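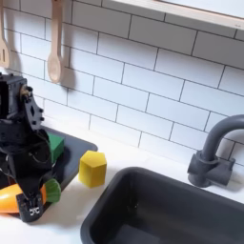
Visit Reports

Open day at the Esteck seed house, Nulberg

Posted by Marilou Dimaculangan, 24 Dec 2018

The train to Nulberg goes slowly after the last big town, and on my visit in February it stopped for a long time beside a frozen field. I had eaten both my sandwiches before we moved again. I write this report so late because my notebook was lost behind a cupboard, and I found it only when we took out the winter boxes. Many readers asked me if the open day is worth the journey, and now is a good moment, as the next one will come soon.

Esteck is a seed house on the far side of the river Sitine. From the station you walk over the iron bridge and then follow the wall of the old brewery. There is a bus too, but it waits for the next train and not for yours. The walk is flat and a little boring. At the gate a man gave me a paper ticket for 3 euros and a small packet of spinach seed, which I still have.

I had expected greenhouses, but the visit begins in the cleaning hall. Seeds arrive there in sacks, mixed with dust, pieces of leaf and small stones. They go over sieves which shake all day, and the noise is strong. Our guide, a lady with a very clear voice, stopped the sieves when she wanted to explain something, and then everybody noticed how loudly they were speaking. After the sieves comes a machine which blows air from below. The good seed is heavy and stays low, and the light seed flies away to a box. I asked what happens with the light seed. It goes on the compost.

The part I enjoyed most was the testing room. It is warm and smells like wet paper. For each lot they put 100 seeds on a damp sheet, close the lid and wait. Then they count the small roots. For carrots the house wants 90 to come up, and if the number is lower the lot is tested again before any decision is made. I learned that carrot seed is not patient. It loses its strength in a drawer much faster than tomato seed, and this explains my own poor rows from the year before. I had blamed the slugs.

The house has its own carrot, called Bawa, a short one for heavy soil. We tasted it raw, and also grated with lemon. It is sweet at the beginning and a little bitter at the end. A gentleman next to me did not like it and said so to the guide, who agreed with him! She told us that a carrot from a winter store is never at its best, and that we should come again in summer.

Lunch was in the canteen. There were two soups, and I took the leek one, with dark bread. It was good, but the queue was long and there were not enough chairs, so I ate standing near the window with my coat over my arm. Families with small children should perhaps eat earlier. The shop opens only after lunch, and it accepts coins and notes, no cards. I bought the Bawa, a climbing bean and a packet of marigolds, and I would have bought more if I had brought more cash.

In the afternoon you can choose between a talk about soil and a walk to the trial fields. I chose the walk. In February there is not much to see – brown earth, labels on sticks, some leeks with frost on them – but the man who led us knew every row, and he told about the flood when the Sitine came up to the second gate. They lost the onions, he said, and kept the beans. He showed us how to make a cheap cover from bent hazel and old net curtain. I have used this method since then and the pigeons have left my cabbages alone.

Some practical remarks. Wear boots, the path to the fields is clay. The tour is given in the local language, with a printed sheet in English at the gate, but you must ask for it. The sheet is from another year and the order of the rooms is different. Toilets are next to the canteen. Dogs must stay outside, and there is a rail and a water bowl for them by the entrance.

I took the later train home and slept until the second last station. The bean did very well against our south wall. The marigolds came up too thin, and I sowed them again in the pots by the door.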